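Bundgaard gray bin, the deep one. Six months in, quick review because Donnie keeps asking.

Bought it for loose blocks and offcuts at the shop. Paid 71 with shipping, which stung a bit. Walls are tall and sloped so stuff stays in when you dump a load in fast. My old Irnex tub was shallow and half of it ended up on the floor. Hated that thing.

The floor scuffs. Like, right away. Gray on gray so whatever, but if you want it pretty look elsewere.
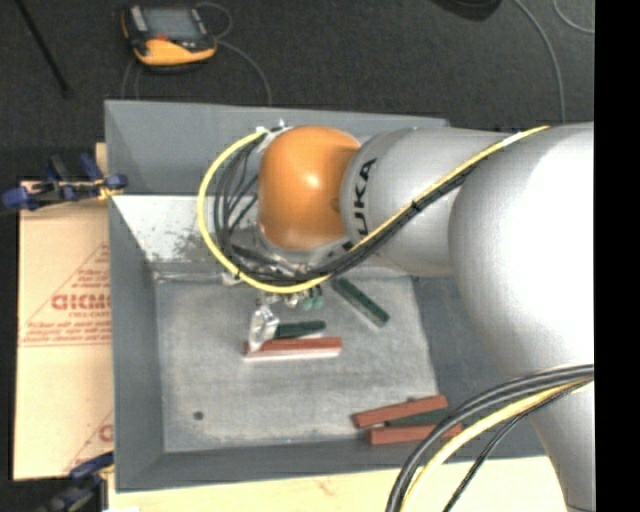 Blocks lie flat on the bottom, easy to see what color you're grabbing. Dark green ones were a pain in the old tub (black plastic, dumb choice on my part). Much better against gray.

Cons. No handles. Corners collect dust, need a brush to get in there. Loaded up it's a two person lift, Niall and I did it once in February and never again. The lid is sold seperately and I skipped it.

Would I buy another? Yep, already did, the second one's for hardware. Wish they made a half-depth version for the small stuff.

4 out of 5. Point off for the handles.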